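Nundale Residents' Association
Minutes of the general meeting, Sun 13 March

The meeting opened with 4 members of the board present and enough households for a quorum. The minutes of the January meeting were approved with one correction: the snow clearing bill was $213, and had been entered under repairs.

Accounts
The balance stands at $2,357. Dues are still owed by several households on the Stisemell side. Reminders will go out with the spring newsletter.

Walkways
The city has asked for comments on its paving plan. Members were in favor of stone slabs over asphalt on the footpaths, but wanted to know who pays when a slab settles. The board will ask in writing. A quote of $1,186 from Brultlow for weeding and refilling joints was discussed and held over – two more quotes are needed.
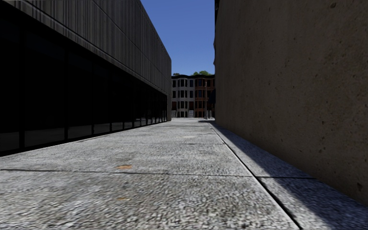 Slab walkway between buildings, computer rendering.

Shared garden
Plots will be assigned by drawing lots, as last year. Hoses must be rolled up after use. A request to keep hens was turned down, 11 votes to 6.

Other business
The bus stop at Midtbø Street still has no bench. The transit office has not answered our January letter, and a second one will be sent. Parking on the grass was raised again – no decision.

The meeting closed at 4:40 p.m. Coffee was served.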